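Taming the Drawer by the Back Door

Every house I have ever lived in has had one, and ours is the deep one under the coat hooks. Screwdrivers go in there, and spare keys, and the little plastic tubs I can't bring myself to throw out, and by March it will barely open. I used to put the job off until something got jammed, but now I do it twice a year with a cup of coffee and the radio on, and I have come to rather enjoy it!

Start by taking everything out. I know it is tempting to rummage and straighten (I did it that way for years), but you will only push the mess to the back. Give yourself a clear stretch of counter or a good solid table, somewhere with decent light, and lay things down with a bit of space between them so you can see what you have. Pale stone tops are lovely for this, though do put a dish towel down if you have heavy tools with sharp corners.

Screwdrivers first. Wipe the handles with a cloth wrung out in warm water and dish soap, dry them right away, and give the shafts a rub with the tiniest drop of oil. If the tip is chewed up, let it go, or keep it for opening paint cans and nothing else. I like handles in different colors, and my mother did too. You learn which is which without ever reading the size, and when somebody calls down from a ladder for "the yellow one" you can just hand it up.

Keys are the part that takes the time. Try each one in every lock in the house, and yes, I mean the shed and the mailbox and that suitcase. When you find a match, write it on a tag that minute, while you are still standing at the door. The plastic tags with a little label window are best, and pencil lasts longer than you'd expect behind the cover. A pack of 20 from Kaneko has kept us going since we moved to Somthorpe, and I still have a few left.
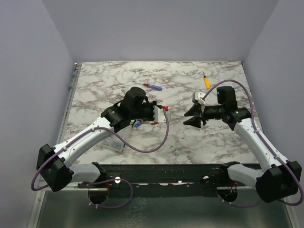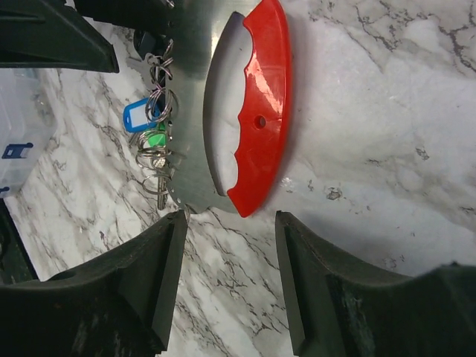
Screwdrivers and a clear plastic container in the first, keys and a blue tag in the second.

Once the keys are sorted, hang them up if you possibly can. A bunch that lives in a drawer works its way under everything else, and split rings will hook on to anything that holds still long enough. If you're forever breaking a nail on those rings, slide a staple remover into the coil to hold it open while you thread the key on.

Liam McGrath wrote in to say that he disagrees with me about labels, and that he would never put an address or even "front door" on a tag in case the bunch got dropped in the street. He gives every lock a number instead and keeps the list inside a cookbook, and he has been doing it for 2 house moves without a mix-up. I think that's very sensible for any keys you carry around, and I have changed ours over. The ones that never leave the house can say what they like.

As for the tubs, keep the clear ones and recycle the rest. You want to see the picture hooks without prying off a lid. Put the screwdrivers back last, handles toward you, and leave a little room at the front for whatever comes in next week.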